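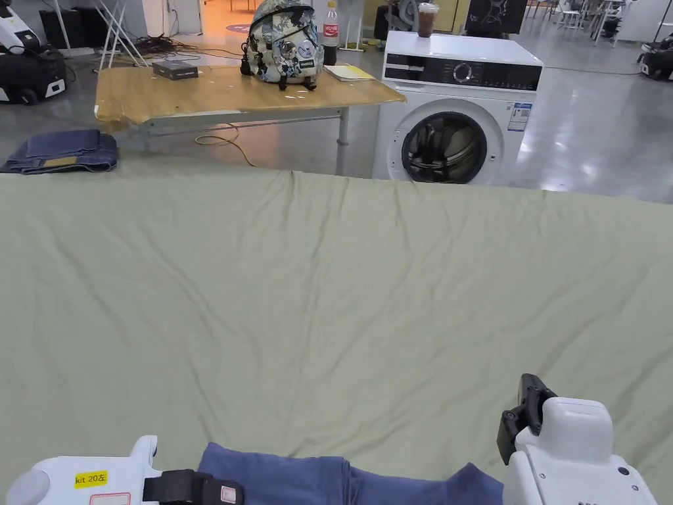 When can you visit the Eyvindsson mill in Andmont?
The mill opens to the public on two Sundays a year, one in spring and one in late fall, from 10 in the morning until the light goes. The rest of the year you can only get as far as the shop, which sells yarn, blankets and seconds and keeps its own hours.

I had been meaning to go for years. My grandmother had a Eyvindsson blanket on the back of her couch, a brown and cream one with a fringe that we children were forever braiding and being told to stop braiding, and somewhere in my head I had decided that the place it came from must have closed long ago, the way those places mostly have. Then my friend Mared Gwilliam mentioned over lunch that she'd bought a pair of socks there, in person, from a person, and I more or less made her drive me.

So we went on Sunday, November 23, 2025, with a thermos and far too many sandwiches, up the valley road that follows the Skavel. If you don't know it, the Skavel is a small brown hurrying sort of river with alders along both sides, and the mill sits at the one place where it drops enough to be useful. You see the chimney first, then you lose it behind the hill for so long that Mared was sure we'd missed a turn, and then all at once you are in the yard, next to a heap of pallets and a very calm cat.

There was coffee in the old office by the gate, and cardamom buns, and a line for the buns. I would like to say I went straight to the machinery, but I had two.

The wool room

Our guide for the first part was Bethel Lemma, who sorts fleece and has a lovely slow way of talking, so that you find yourself leaning in. She had a fleece laid open on a slatted table and showed us how the shoulder wool is finer than the wool from the back legs, and then let us all put our hands in it. A little boy in front of me said it smelled like a sandwich. It smelled like sheep to me, and like candle wax, and my hands were soft all the way home from the grease.

What I hadn't understood is how much gets decided in that room before anything is washed. Bethel pulls off a lock, holds it by both ends next to her ear and gives it a little snap. If it rings, it's sound. If it crackles, the animal had a hard month at some point, a cold spell or an illness, and there's a weak place in the fiber right where that month was. She let me try one of each, and I could hear the difference, though I wouldn't want to be paid on my accuracy!

After sorting comes scouring, in a row of long tubs, each a bit cleaner than the one before. The tubs weren't running, but the floor drains and the big rakes were all there to look at, and a man from the boiler house explained the heat exchanger to my friend at some length while I read the notices on the wall. (One of them asked people to please return the good scissors. It had been up long enough to fade.)

Carding and spinning

You go up a flight of iron stairs after that, and the noise comes down to meet you. They had one carding machine going for the day, a green one from Troleck with rollers as tall as I am, all covered in tiny bent wires. Wool goes in at one end in clumps and comes off the other in a veil so thin you could read through it. I stood there so long that the group went on without me, and I had to be fetched.

The veil is split into strips and the strips are rubbed into soft ropes with no twist in them at all. You can pull one apart with two fingers. Then the spinning frame puts the twist in, and suddenly the same bit of wool will cut your hand before it breaks. I have knitted since I was nine and had never properly thought about that, that the strength isn't in the wool so much as in the turning of it.

Skarphéðinn Lykkegaard runs the spinning floor. He wears ear protection pushed up on his forehead like sunglasses, and he walked up and down the frame the entire time he was talking to us, joining broken ends with a flick of his thumb, without ever looking at his hands. Someone asked how long it takes to learn. He said a week to do it and a few years to do it while telling somebody what you had for dinner. 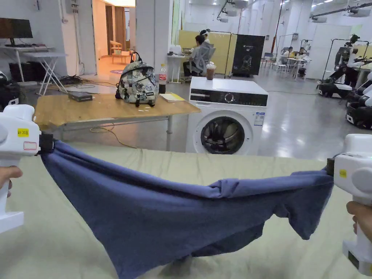 Is the yarn dyed at the mill or somewhere else?
All of the dyeing is done on site, in the low brick building nearest the river. Most colors are dyed as loose wool before carding, and only the small batches for the shop are dyed as finished skeins.

The dye house was the part Mared had come for. She weaves, and she has opinions about blue. It's a steamy, dim, rather beautiful building with a drain down the middle and wooden shutters instead of windows, and along one wall there are shelves of sample cards going back further than anyone could tell us. Each card has a tuft of wool, a number and a recipe in somebody's handwriting. The current book has 163 shades in it, and they can all be matched again from one year to the next, give or take what the sheep have been eating.

Guðlaug Briem does the matching. She told us she won't judge a color under a lamp if she can help it, so in the dark part of the year everything important has to be decided in a few hours around noon, and people who want a decision from her in December learn to come before lunch. She had three grays out on the sill that looked the same to me until she turned them over one by one, and then one was pink and one was green and I couldn't get them to go back to being gray again. She laughed and said that happens to everybody and it doesn't wear off.

Mared asked about indigo, and I'm afraid I drifted off to the doorway for some air. From there you can see where the water goes back out to the river through a settling pond with reeds in it. There were ducks on it. I ate half a sandwich.

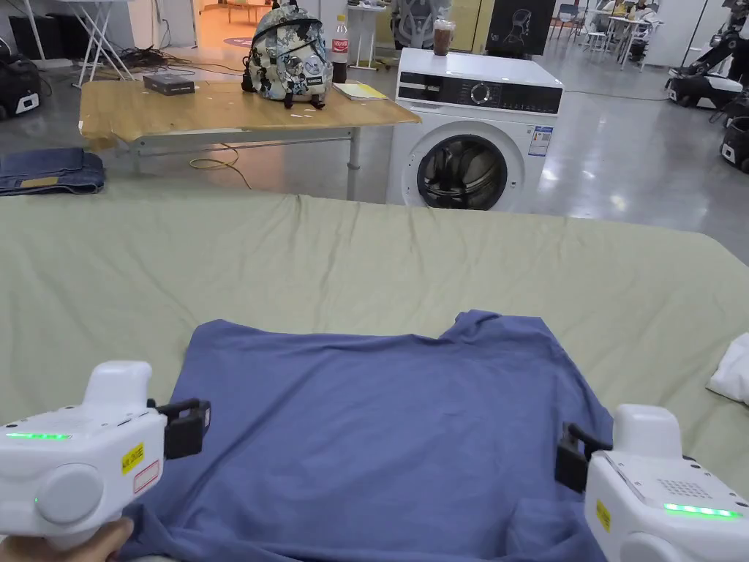 The weaving shed

By the time we got across the yard it had started to sleet, so everyone crowded in at once and it got very warm and woolly. The shed has a saw-tooth roof with glass on the north side, and the looms stand under it in two rows. Four were working that day. I won't try to describe the sound, except to say that you feel it in your fillings, and that after a few minutes it stops being a racket and turns into several rhythms going in and out of step, and then you start to rather like it.

İlker Sarıgül was weaving a blanket, and it was my grandmother's blanket. Well, it was the same pattern, the brown and cream with the broken check, and I made such a noise that he stopped the loom to see whether I was hurt. He was very kind about it. He told me the pattern has never been out of the book, that they weave it every winter, and that the fringe used to be twisted by hand by women in the village who were paid by the blanket. These days there's a machine for that, but he'd kept one of the old twisting tools, a little wooden thing with a crank, and he let me twist one bundle of the fringe on a blanket that was going to the shop. So somewhere out there is a blanket with one slightly lumpy tassel on the corner, and I'd like to apologize to whoever gets it. I couldn't buy that one myself, by the way. I did ask. It hadn't been washed and pressed yet.

Finishing is through the back, and it's worth pushing on to even if your feet hurt by then. The cloth comes off the loom quite stiff and open, a bit like burlap, and it only turns into a blanket after it's been washed hard, shrunk, and brushed up with rollers. They had a piece from before and a piece from after pinned side by side so you could feel both. People kept going back to the second one. There was also a long table by the window where every blanket is looked over and mended with a needle before it's labeled, and the woman working there was
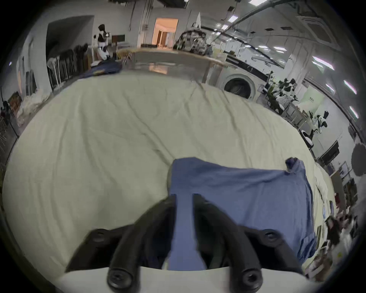
so quick that I never once saw where she had found the fault, only that her needle was already in it. She said she sees them better when she isn't looking for them, and then she offered us a peppermint each.

The shop, and getting there

We ended up in the shop, naturally, along with everybody else. Seconds are in the bins on the left as you go in, and on open days they take another 20 percent off them. I bought six skeins of a mossy green I have no plan for, and a blanket in the brown and cream, because what else could I have done. Mared bought one skein of blue after holding it up at the door, the window and the door again.

If you're thinking of going to the spring one, a few odds and ends. Wear shoes you don't mind getting greasy, and layers, for the dye house is hot and the yard is not. The iron stairs are steep, but there is a goods elevator and they'll happily take you up in it if you ask at the gate. Parking is in the field past the bridge, and it was soft going even before the sleet. There's a bus from Andmont station every 30 minutes while the mill is open, and it stops right at the gate, next to the buns. Small children get a scrap of carded wool to take home. Larger ones can get a scrap too, as I found out by hanging around.

The blanket is on the back of my own couch now. My niece came over on the Tuesday, sat down, and had three strands of the fringe braided before she'd taken her coat off.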